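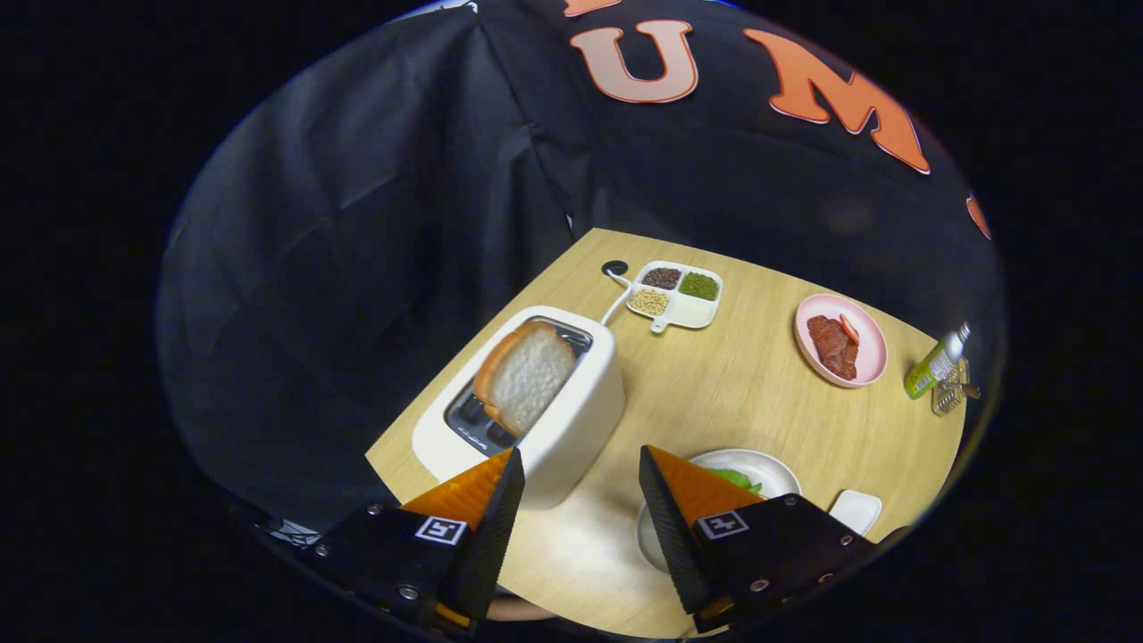

5. Early Closing in the Bread Task

The Trenora recordings were made with the hand-held Stirkport gripper and replayed through the Skendix policy on the fixed arm in the Montoya laboratory. Most of the faults we logged were ordinary missed grasps. One was different enough to need its own section. In 19 of 289 robot trials the fingers began to close before they had reached the bread, and the arm kept moving down while they did. The closed tips then struck the top of the toaster.

5.1 What happened

The task asks the arm to take a slice of bread from the slot and set it on a plate. In a normal trial the fingers come down open, one on each side of the slice, stop, and close. In the faulty trials the closing command arrived during the descent. The tips met above the crust or caught one corner of it. When they caught a corner, the slice tore and the arm went on to the plate with a small piece of bread, or with nothing. When they met above the crust, the arm pushed them down onto the housing of the toaster until the force limit stopped it.

The force limit worked each time it was reached. We still treat the contacts as a safety matter. The limit had been set for pressing on a tabletop, and a toaster can slide or tip well below it. In one trial the toaster moved far enough to pull its cord tight. The toaster was unplugged for all robot trials, and we would not run this task any other way.

5.2 Cause

Our first guess was the markers. Finger opening is read from the square fiducial marker on each finger housing, and a marker that is lost for several images in a row leaves a gap that is filled by interpolation. Figure 2 shows both markers in the camera view, with one orange tip in front of the toaster and the other in front of the white plate. We checked the recordings behind the faulty trials for lost markers and found very few. Filling the gaps by hand and training again made no difference.

The second guess was clutter. The table also held a divided tray of beans, a pink plate with a piece of meat, and a small green bottle, and the backdrop was black cloth with large orange letters. The finger tips are orange too, so it seemed possible that the policy was confusing lettering with a tip. Yurani Villanueva repeated the trials against a plain cloth. The fault came back at much the same rate.

The real cause was timing. Images and finger openings were stamped by different clocks, and after a software update the opening values were stamped 140 ms too early. At the slow speeds used for most tasks this shift is hard to see — the fingers close slightly ahead of contact and the grasp still holds. The bread task has a fast descent straight into a close. With the shift applied, the policy learned that closing belongs in the last part of the descent.

Figure 2. View from the camera on the hand-held gripper at the breakfast table. A slice of white bread stands in the rear slot of the toaster. A fiducial marker is visible on each finger housing.

5.3 Why it was missed

Our checks before training covered marker detection, camera tracking and the length of each recording. None of them compared the two clocks. The shift also did not show up in the validation loss, which was computed on data carrying the same error. It only became plain when we played a recording at low speed beside the finger opening curve and saw the curve drop while the fingers were still wide apart.

5.4 Changes

We made two changes. Each recording session now starts with the operator opening and closing the fingers sharply in view of the camera, and the session is rejected if the image and the opening value disagree. On the robot side, a close command is held back while the arm is still moving down faster than a set speed. This second change would have prevented the toaster contacts even with the bad data, but it also slows tasks where closing on the move is wanted, so it can be switched off for each task.

After correcting the stamps and training again we saw no early closing in the bread task. Missed grasps remained — mostly slices that leaned against the side of the slot — and are counted with the others in Section 6.

Print this page | E-mail this page

Related items
Marker loss and finger opening estimates in Stirkport recordings
Force limits for tabletop work with light appliances
Skendix: notes on close commands during arm motion
Trenora recording guide, revised

Last updated: March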